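From: Jummai Ezeani
To: teleop-teaching list
Date: 10 Nov 2023
Subject: Re: wrist view goes to mush when I move fast

Hi Natalie, hi everybody,

Sorry for the slow answer, I was down in Clirerthorpe helping Rakiya Effiong get the second leader arm calibrated and the internet at the place I stayed was hopeless. I read your message on my phone and have been composing a reply in my head ever since, so this may run long.

Natalie Crabtree wrote:

> We're at 19 demos of the "put the small things in the bin" task and I'm
> getting discouraged. When I drive the arm by remote control I look at the
> wrist view more than anything else, and every time I swing across the table
> the whole view smears. Then I overcorrect, stop, hunt around and go again.
> Played back, my demos look like someone trying to park a truck.
>
> Questions:
> - Should I just throw out every demo with blur in it?
> - Would I be better off moving the arm by hand? Salamatu says yes,
> Morenike says absolutely not.
> - Does it matter that I never start from the same spot?
>
> Using the Kekska recorder with the defaults, if that makes any difference.
>
> Natalie

OK, one at a time, and please keep in mind I'm one person with one table and plenty of bad habits!

Throwing out demos: please don't! I did exactly that in April. I went through our whole pile with a very strict eye and tossed anything with a smeared stretch, and what I had left was a set of demos where I moved like I was carrying a full bowl of soup. The policy we trained on it was so timid that it took forever to cross the table, and it would sometimes just park itself over the middle and sit there. When I put the blurry ones back in, it was a lot happier. The fast swing across open table isn't where the hard part of the task lives anyway. What I care about is whether the view settles before the fingers go down on something. If it's still streaking when you close the gripper, yes, mark that one and redo it. If it's streaking while you travel, leave it alone.

The thing that helped me most was a tiny pause. I swing over, stop above the thing I'm after, say its name out loud (yes, really, Rakiya laughs at me) and then go down. Saying the name takes about as long as the picture needs to clear up. Don't let the pause grow, though. If you stop for ages the robot learns to stop for ages, and then you get the parking problem I mentioned. I had three demos where I'd paused to answer somebody at the door and I swear I could see them in the way the arm behaved later. I can't prove that.

By hand or by remote: you'll get a fight on this list whichever I pick. Moving the arm by hand feels wonderful, you get a real sense of weight and contact, and for something like pushing a lid closed I'd do it every time. For sorting and putting away I've gone back to remote control. My trouble with hand guiding is that my own sleeve and elbow end up all over the wrist view, and the robot won't have my elbow there when it's working alone. Morenike Fashola had the same complaint on the Amadi setup. She fixed it by guiding from behind, which worked for her but she's taller than me and has longer arms. Salamatu Igwe does it by hand and then replays the motion with nobody touching it, and records the replay. It's twice the work but her data looks great, so she isn't wrong either. Try one afternoon of each and see which one leaves you less grumpy.

Starting spot: vary it, but on purpose. I was sloppy about this for ages and called it variety. Now I have 10 start poses written on a card taped to the desk and I go down the list, then shuffle the things on the table and go down it again. Move the big stuff too, not just the little things you're picking up. A bowl scooted over a hand's width makes a surprisingly different view from the wrist. And every so often start from somewhere stupid, way off to one side, so the robot has seen how you get back from there.

On the Kekska defaults, the only one I'd change is the trim. It chops the end of the recording as soon as the gripper has been still for a bit, and with the pause trick that can cut you off right before the grab. I lost a whole morning to that. Turn it off and trim by eye. Also check that your episode numbers don't reset when you restart it. Ours did, and I spent an evening renaming files on a folder that was already up to 1,956 of them. I don't recommend it.

Oh, and driving from the wrist view alone: I know it's tempting, but glance up at the table when you're traveling and only drop your eyes to the screen once you've arrived. My overcorrecting got so much better once I quit trying to steer by the smear.

I'm sticking two wrist views from our table underneath so you can see how mushy mine get as well.
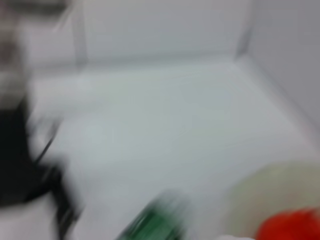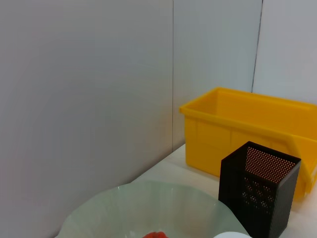 Wrist camera, both of them. The first is the smeary kind I keep, the second is clear enough to tell the yellow bin from the black pen holder.

Let me know how the next batch goes, and if you do try hand guiding tell me what you did about your elbows. Rakiya wants to set up a call with the Wekau people about swapping start pose lists, so shout if you want to be on it.

Jummai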